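Family History Help > Military Records > First World War

Grandfather's Army file was burned, how do I find out which unit he was in?

Posted by cedarshed

My grandfather served in the US Army in the First World War and came home in June of the year after the Armistice. I wrote to St. Louis for his records and got the letter that I gather a lot of people get, saying the file would have been in the area that suffered the most damage in the fire and they can't find anything for him.

What I do have:

He was 23 when he went in. He was drafted, as far as the family knows, from the county that Uneck is in. He farmed outside Uneck before and after.

He was in 22 months altogether. That number comes from my aunt, who says he always gave it as 22 months and would correct people who said two years.

There are 11 letters he wrote to his sister. The early ones are from camp and the later ones are headed "Somewhere in France." He was careful about the censor and never gives his company or regiment in the body of the letters. The envelopes are gone except for one, and that one has a water stain right over the return address. I can read "Pvt." and his name and "A.E.F." and that's it.

One letter says they crossed on the Drakar. Another mentions walking into Baudry to buy eggs, and that it took the whole morning because of mud. I have looked on a modern map for Baudry and can't settle on a place that makes sense. It could be a farm, or he may have spelled it the way it sounded.

He also has the number 623 written in pencil inside the cover of a small New Testament. My cousin is sure this is his regiment number. I have my doubts but I don't know enough to argue.

No uniform, no discharge paper, no medals. There was supposed to be a trunk but it went in an auction after my grandmother died.

Is there any way to get from this to a unit? I don't mind paying for copies but I would like to know what to ask for and in what order. I live four states away from the county so I can't just go in and look at things, at least until summer.

hollowroad

Go to the county courthouse first. Veterans coming home were encouraged to have their discharge recorded with the county, and a good many did it. Call the recorder or clerk and ask if they have a book of soldiers' discharges. In some counties it is with the deeds and in some it has gone to the local historical society. If he recorded it you get the whole thing, both sides, and the back is where the unit history and battles are usually written in.

Also try the state. Most states have some kind of card file for First World War service. It gives dates, units with the dates he transferred between them, and when he was overseas. The state archives or the adjutant general's office will have it. That card alone could answer your question.

Don't bother with 623. People write all kinds of things in Bibles.

mapdrawer

I agree with the courthouse and the state card, and I would do both at the same time since each can take weeks. A few other things are worth adding, because the burned file was never the only paper the Army made about him.

Transport lists. The Army kept passenger lists of the men it sent over and brought back, and these were not in the St. Louis fire. They are at the National Archives and have been put online by more than one of the big genealogy sites, which many public libraries let you use free. Each list is arranged by ship and by unit. It normally shows the man's name, rank, service number and the name and address of the person to notify. For you this is probably the quickest route. Search for his name first. If that fails, search for his sister or his mother as the contact, using the post office at Uneck. The indexes are made from typed carbon copies and the surnames get mangled badly. I found one of mine under a first letter that was not even close.

If you can't find him going over, look for him coming back. You already have the month. Be aware that men often came home with a different outfit from the one they went over with, particularly if they had been in a hospital or were put in a casual company for the trip. So if the unit on the return list says "casual company" or something similar, that isn't where he served. It only tells you how he traveled. The list going over is the better one for your purpose, and even then he could have been moved as a replacement after landing. The state card is what sorts that out.

The ship. I would not start with the Drakar. You can search for a man more easily than for a ship, and soldiers sometimes had the name secondhand or spelled it by ear. Use it as a check. If you find a man with the right name, the right next of kin and a ship that sounds something like it, you can be confident.

Draft records. His registration card will be online and it is quick to find, but it was filled in before he served so it won't give a unit. What can help is the county's list of men called up, which shows when they were sent and which camp they went to. Local newspapers printed these as well. If you have the camp and the month, you can narrow down what was being formed there. It won't prove anything by itself because men were shifted all over the place, but it gives you a short list.

Newspapers. Besides the call-up lists, small town papers printed soldiers' letters, with the return address at the top more often than you would think. They also ran a line or two when a man got home. Check whether the Uneck paper has been scanned. If it hasn't, the state historical society will very likely have it on microfilm and may lend it to your library.

Veterans claims. If he ever applied for a pension, disability or hospital care, or if your grandmother applied for anything as a widow, there may be a claim file, and that was kept separately from the service file. You need to ask for it separately too. People tend to stop after the first letter from St. Louis and never do this.

Gravestone. Does he have a government marker? Even a plain one usually has a unit on it in that period. If there is an application for it, the application will have his unit and his dates. Applications up to a certain point are online with the other military records. If his stone is a family one with nothing on it, there may still have been a flat marker at the foot that has sunk into the grass.

About the envelope with the stain. Before you give up on it, scan it in color at the highest setting you have and try looking at each color channel separately. I use Retine for this because it lets you slide between channels with the image still on the screen, but any photo editor that can split the channels will do. Ink that has gone into a brown stain will sometimes stand out in the blue channel when you can't see it by eye. Pencil behaves differently and I have had less luck with it. Don't wet it and don't put anything on it. Scan the back of the envelope as well, as the pressure of the pen can show.

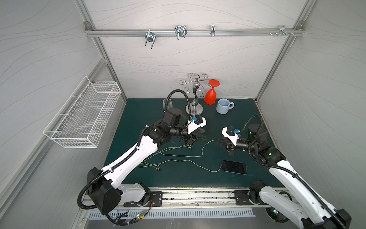 You also want to look for the censor's signature on that envelope. An officer in his own company usually signed the enveloped mail, with his rank, in a lower corner. If you can read the officer's name, you can look him up in the same transport lists, and the company he sailed with is a strong lead for your grandfather's. I have gotten two men identified this way when the return address was no use at all.

On 623. I wouldn't throw it away, and I wouldn't call it a regiment either. It could be a piece of a longer number, a locker or bunk, or a hymn. Write it down with where it was found and leave it. When you have his service number from the transport list, see if those digits are in it. If they are, that is a small extra bit of proof that the Testament was his and went with him.

Baudry can wait too. Once you have a regiment, look for a published history of it or of the division. Many were printed within a few years of the war and they name the villages where the companies were billeted. You then look for a name that sounds like Baudry in a list of a few dozen, which is a lot easier than looking at all of France.

So in order, I would do: the transport lists tonight, the state card and the courthouse by letter or phone this week, the envelope when you have access to a scanner, and the claim file after that. If you come back with a company and regiment, ask again here. For some units there are morning reports or rosters that can show where he was from month to month, and the National Archives can tell you what they hold for a given company.

plumcreek22

My great uncle's file was burned too. What we did was write back to St. Louis and ask about the final pay voucher. They have those for a lot of the men whose files are gone and it will have the date and place of discharge and his last unit. There is a charge. It took long enough that I had forgotten about it when it came.

I would also ask in Uneck about a Legion post. Ours had a framed list of members on the wall with the company beside each name, and whoever answered the phone read it out to me.

cedarshed

Thank you all. I found a man on a list going over with the right first name, the last name off by two letters, and his sister as the person to notify, with Uneck as the post office. The ship has a different name altogether so I don't know what to make of the Drakar. It has him in a machine gun company. I've ordered the state card and left a message with the county recorder. The service number does not have 623 in it anywhere. My cousin has been told.

The corner of the envelope does have a signature. I can make out "2nd Lt." and what could be an R or a K. I'm going to scan it at the library and try the color channels.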